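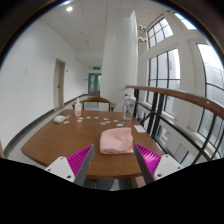

Search this site Enter keywords Go

About the Barbier Swimming School

Print this page | E-mail this page to a friend

Hello, and welcome. If you've found your way to this page you are probably wondering who we are and whether you would like us, and I'm going to try to answer both, although I'm told I go on a bit, so do put the kettle on first.

We are a small swimming school for grown-ups in Brirnstead. We teach people who never learnt, people who learnt once and then lost their nerve, people who can do a width with their chin held up out of the water and would love to do a length with their face in it, and a good many who simply want someone kind to stand beside them in the shallow end for the first few weeks. We don't teach children. There are lovely teachers in the town who do, and we'll happily pass on their numbers if you ring up.

How the school began

The school was started by Ginette Bouvier, who is still very much in charge and who taught me to swim when I was forty-four. Ginette had been teaching children for years at the old public baths, and she kept noticing the parents. They sat on the benches in their coats and watched, and every so often one of them would wait until the lesson was over and ask, rather quietly, whether she ever took anyone older. For a long time she had to say no, as there wasn't the pool time. Then one June the baths offered her an evening hour that the canoe club had given up, and she took it before she had a single pupil signed up.

Two people came to the first lesson. One was a retired bus driver and the other was the woman who ran the wool shop, and they had each been sure that they would be the only beginner there. They both learnt to float that summer. The bus driver went on to swim in the sea on his holidays every year until he was well past eighty, and he sent Ginette a postcard each time, which she has kept in the drawer with the first aid forms.

The name comes up a lot, so I had better explain that too. There is no Mr or Mrs Barbier. When the old baths closed for good we moved to a little private pool at the end of Barbier Lane, behind what used to be a convalescent home, and everybody simply said they were "going down Barbier". We had been called something much longer before that, with the word "aquatic" in it, and we were all rather glad to let it go.

Our pool

It's small and it's warm. Those are the two things people most want to know. You can stand up in every part of it, end to end, and the steps are wide and shallow with a rail on either side, so there's no ladder to climb down backwards. The changing rooms are separate cubicles with proper doors that lock. There are no viewing seats at all, and no café window looking on to the water, and during our lessons the building is closed to everyone else.

The building itself has its moods. The boiler is elderly and makes a noise like someone moving a wardrobe, generally at a quarter past the hour, and newcomers do jump. Some years ago the roof over the deep end (we call it the deep end, out of habit) needed a great deal of work, and 112 past and present pupils clubbed together for the new skylights. Their names are on a board by the front door. On a bright morning the light comes straight down to the bottom of the pool and you can see your own shadow swimming underneath you, and I have known people stop halfway across just to look at it.

Who teaches here

Ginette takes most of the complete beginners. She's small and unhurried and she gets into the water with you, every time, in all weathers. She doesn't shout from the side and she won't have anybody else doing it either.

Sverre Strömberg joined us after many years of teaching in schools, and looks after the improvers. If you can get from one side to the other but arrive puffed out and cross, he's your man. It is nearly always the breathing. Sverre will have you humming into the water for the first half of a lesson and you'll feel a complete fool, and then a fortnight later you'll do four widths without noticing.

Dorian Rey runs the nervous swimmers' group, which meets in the early afternoon when the place is at its quietest. He came to us as a pupil himself, having had a bad fright in a river as a boy, and he took his teaching certificates one after another once he'd got over it. His group has no timetable of things to achieve. Some people spend three lessons sitting on the steps with their feet in, and that's a perfectly good use of three lessons.

Eduard Říha is our Heltau teacher, by which I mean that he travels over to the hydrotherapy pool in Heltau for the pupils who need a hoist or a ramp, as we are sorry to say that our own building can't manage either. He also does the rota, and is to be thanked when it works.

And I am Pascal Aubert. I answer the telephone, send out the letters, write these pages and make the tea. I still swim with the improvers and I'm still not very good at backstroke.

What a first lesson is like

Everybody asks, so I'll tell you what mine was like, because it hasn't changed much. You come in by the side door and somebody shows you where to change and where the showers are. You don't need to have bought anything special. A costume or trunks that stay on and a towel will do, and we've a basket of goggles to borrow. Nobody wears a cap unless they want to.

Then there's a chat, usually sitting on the edge. Ginette will ask what you remember of water, if anything, and whether there's something you particularly don't want to do. I said I didn't want to put my head under. She said "Right you are" and we didn't put my head under for five weeks. After the chat you walk down the steps, you walk across the pool and back, and you feel how the water pushes against you. You hold the rail and let your legs come up behind you. That may be the whole lesson. It lasts half an hour in the water, which is plenty, and afterwards you'll be hungrier than you expect.

There are never more than four in a beginners' group. We've been asked many times to make it six, and it would certainly help with the heating bill, but Ginette has always said that four is the number of people she can properly keep an eye on and be cheerful to at once, and so four it is.

The Venach swim

I can't write about us without mentioning Venach. Each summer we hire a coach and go out to the lake there, which has a sandy bathing end with a roped-off stretch of 500 metres along the shore. Anyone who has been with us for a year may come. You can swim the whole of it, or paddle, or sit on a rug and hold the flasks. Dorian and Sverre swim alongside, there are two of the lake's own lifeguards in boats, and at the finish there is always Ginette's apricot tart. Last summer's was our best yet for sunshine, and our slowest swimmer got the loudest cheer, as is only right.

Since we began keeping a proper register, 289 people have gone from their first lesson with us to a full length without stopping. Some took a month or two. One gentleman took six years, and told us he'd enjoyed every one of them.

What it costs, and who may come

We charge by the lesson and not by the term, so you need never pay for weeks you can't use. If money is tight, please tell me so on the telephone or in a note, and we'll sort something out between us. There's a small fund for it, put together from the Christmas raffle and from what pupils leave in the tin, and it is there to be spent.

You may come at any age from eighteen upwards. You may come in a full-length costume, or in a T-shirt over an ordinary one. You may bring a friend to sit with you on the steps, as long as the friend is ready to get wet. We have women's hours on two evenings, with a woman teaching.

A note for the present

The pool is closed for the time being, as you will have guessed, and the water is being kept turning over at a lower heat so that everything stays in good order. All the lessons you have paid for are safely written down in my book and will be waiting for you. The Venach swim won't be going ahead in June this year, I'm afraid. In the meantime Sverre has been telephoning the improvers and making them hum over a washing-up bowl, and if you'd like to be added to his list you have only to ask.

If you're new and would like to put your name down for when we open again, do write or ring. There's an answering machine and I listen to it every morning. Leave your number slowly, please, and say it twice.

With warm wishes from all of us,
Pascal Aubert

Page last updated 16/04/2020

Print this page | E-mail this page to a friend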